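# 用遥操作给桌面机械臂攒一套抓放数据

适用于 Ganthorpe 采集脚本，七月更新。 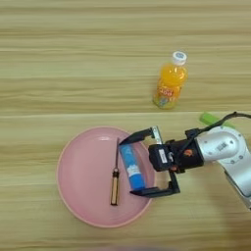
先说结论：想让策略学会“把东西从盘子里拿出来”，最值得花时间的地方是采集，模型可以晚点再折腾！我们在 Gesov 项目里前后录了 254 条演示，越录越上瘾。任务选得很朴素，一个粉色圆盘，里面放一把小螺丝刀和一个蓝色圆柱体，目标是夹起蓝色的那个。两指张开、一上一下跨在圆柱两侧的这个姿态，是整条轨迹里信息量最大的一段，请务必慢慢做。盘子外面再放一小瓶橙汁当干扰物，离盘子远一点，策略得学会不理它。

## 开录之前

1. 主臂、从臂都回零，跑一遍 `soomro check`，看到六个关节全绿再往下走。
2. 线缆理顺，把夹爪从最左摆到最右，确认线不会被拽紧。
3. 锁定曝光和白平衡。这一步千万别省！我有一整个下午的数据就毁在自动白平衡上，同一个盘子前后两个颜色。
4. 新建任务，指令写成一句完整的话：

```
soomro new --task plate_pick --text "把蓝色圆柱从盘子里拿出来"
```

指令定下来就不要改措辞。想要语言多样性，后期用 Drallex 批量改写，比现场临时换词干净得多。

## 录一条好演示

按下踏板后先停一秒，再开始动。接近的时候走一条弧线，从盘子上方绕过来，指尖快到盘沿时放慢。对准以后再停半拍，然后合爪、抬起、移到盘外、松开、回到起始位。

几个手感上的心得：

- 不要追求快。单条上限我设的是 1440 帧，绰绰有余。
- 夹偏了可以当场修正，退一点、转一点腕、再来。这种“救回来”的片段特别宝贵，策略以后自己夹偏了就靠它。
- 撞到盘子、把盘子推走了，直接按 `x` 作废，重录。
- 手抖很正常，录到 70 条左右会突然顺起来，那种感觉真的很棒。

## 每条之间换什么

物体摆放要变，而且要变得有计划。我把盘子可能出现的区域分成九格，每格录够了再换下一格。圆柱的朝向也要换：竖着、横着、斜着都来一些，斜着的最难，多给一点。螺丝刀有时紧挨着圆柱，有时拉开距离，这样夹爪才会学着避让。

相机位置整批都别动。换了位置就另开一个任务名，训练时再决定要不要合并。

## 收工检查

```
soomro review --task plate_pick --speed 4
```

四倍速过一遍，边看边标。重点看三处：开头有没有那一秒静止，合爪瞬间画面是否清楚，结尾手臂有没有回位。关节数据和画面对不齐的，脚本会标黄，差一两帧可以自动校正，再多就删掉。

我习惯每周五把当周的数据训一个小模型，放到真机上跑几次。它在哪一格老失败，下周就往哪一格多录。第一次看到它自己伸过去、张开夹爪的时候，我在椅子上坐都坐不住！

导出格式和训练参数写在下一篇里。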